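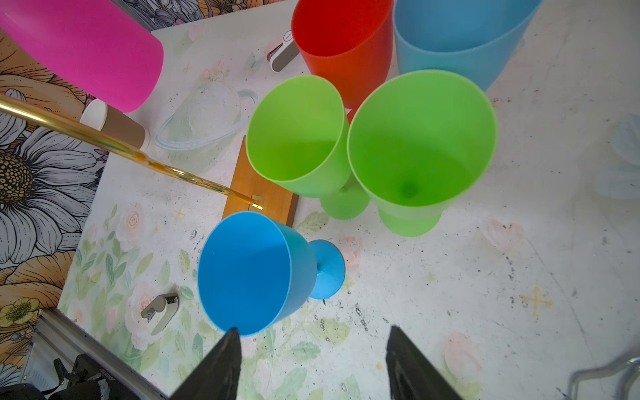

Riet Schouten wrote in to ask whether plastic goblets can be stacked the way tumblers can, and whether it is safe to leave them bowl-down on a shelf all winter. The short answers are no and yes. The longer answers are below, along with the rest of the procedure for cleaning and storing a mixed set of plastic drinkware between seasons.

Last revised Sat 11 March

What you need

Dish soap, unscented
Baking soda
A soft sponge and a narrow bottle brush
A dish rack or two clean towels
Paper towels or plain tissue
A lidded storage box, inside height 10 inches or more
Masking tape and a marker

Step 1. Sort by shape

Clear a table and put everything on it before washing anything. Sort by shape first and by color second. Stemmed pieces go together, straight or tapered tumblers go together, and paper cups come out of the group entirely. Used paper cups are discarded. Unused ones go back in their sleeve.

Blue, green and red pieces from different sets often look alike in size and are not. Set the rims side by side. If one bowl is visibly wider than the other, treat them as separate groups for packing.

Step 2. Inspect

Hold each piece up to a window and turn it. Look for:

Fine cracks running down from the rim
White stress marks where the stem meets the bowl
A foot that rocks on a flat surface
Cloudiness that does not wipe off

A cracked rim is grounds for disposal. Stress marks at the stem mean the goblet may still be used for dry items but should not be filled. A rocking foot is sometimes only a mold seam. Trim the seam with a nail file and test again.

Step 3. Separate stuck tumblers

Do not twist hard and do not pry with a knife. Stand the outer tumbler in warm tap water, put cold water in the inner one, and wait 10 minutes. Pull straight up with a slight rocking motion. If the stack holds, put one drop of dish soap on the seam between the rims, tilt the stack so that it runs all the way around, and repeat.

Step 4. Wash

Wash by hand unless the base is marked dishwasher safe. If it is, use the top rack and switch off heated dry. Stemmed pieces should be washed by hand in either case.

Use warm water, not hot. Hold a goblet by the bowl while you wash it, never by the foot. The bottle brush is for the bottom of narrow tumblers and for metal straws, which are brushed from both ends and rinsed under running water.

For stains or an old juice smell, mix a tablespoon of baking soda with enough water to make a paste. Rub it on with the sponge, leave it for 18 minutes, and rinse. Skip bleach and scouring powder on clear or tinted plastic.

Step 5. Dry

Leave everything in the rack for 90 minutes, then wipe the inside of each bowl and the underside of each foot. Hollow feet hold water. Check them a second time before packing.

Step 6. Pack

Tumblers of the same shape may be nested with a folded strip of paper towel between each pair. Keep stacks short enough to lift with one hand.

Goblets are not nested. Stand them bowl-down in the box, feet up, with tissue between the bowls. To save room, alternate them, one bowl-down and the next bowl-up, so that a foot sits beside a bowl. Do not lay them on their sides under other items. The load then falls on the stem.

Straws go in a separate bag along the side of the box. Tablecloth clips can share that bag once they are dry.

Label the short end of the box with the contents and the month you expect to open it. Ours says July.

Storage location

A closet shelf or a pantry is suitable. An attic is not, nor is a shelf above the stove. Tinted plastic fades in direct sun, so a clear box should be kept out of a window.

Notes from readers

Renji Kuroda: Freezer gel packs work in place of the cold water in step 3. Wrap the inner tumbler around one and give it the same time.

Reply: Acceptable for thick tumblers. Thin ones can crack, and we would stay with tap water.

Theano Mitsotakis-Vlachou: Does the paste remove red punch stains?

Reply: Usually the light ones. Apply it twice, then stop.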